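Small Business Marketing, Unit 5
Writing as a Marketing Tool: Planning a Short Business Guide

Reading before class: the Uleck case packet, first section only.

A short guide is a printed or downloadable booklet that answers one question your customers keep asking. It is shorter than a book and longer than a blog post. For this course the target is 2100 words, and drafts over 2442 words will be returned for cutting.

Choosing the question

Start with your inbox. Look for questions that come from people who have not bought yet. Questions from current customers usually belong in a manual or a help page.

Droda, the bookkeeping firm in the packet, began with "What records do I need to keep?" and built the whole guide on it. Simões tried to cover tax, payroll and hiring in one booklet. Compare the two tables of contents and note where you stop reading. 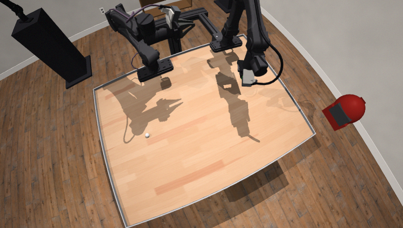
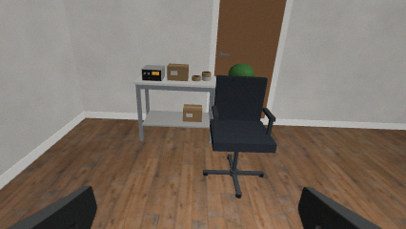
Napaporn Phetsri
Course Instructor, Marketing and Communications, Cemudthorpe

Getting it to readers

Decide this before you write. The usual choices are a download in exchange for an email address, a free download with no form, or a printed copy handed out in person. A form gives you a mailing list but fewer readers. Uleck printed 925 copies for its June trade fair and mailed the leftovers with invoices – a cheap way to reach people who already knew the name.

The offer at the end

Put one offer on the last page, with one way to respond. A phone number is fine. Do not add a price list.

Assignment

Write a one-page outline with a working title, the customer question, up to 5 section headings and the closing offer. Name the reader by trade or situation – "new landlords" is enough, "everyone" is not. Bring two copies, one for your partner to mark up.

Terms to know: lead magnet, call to action, landing page, open rate.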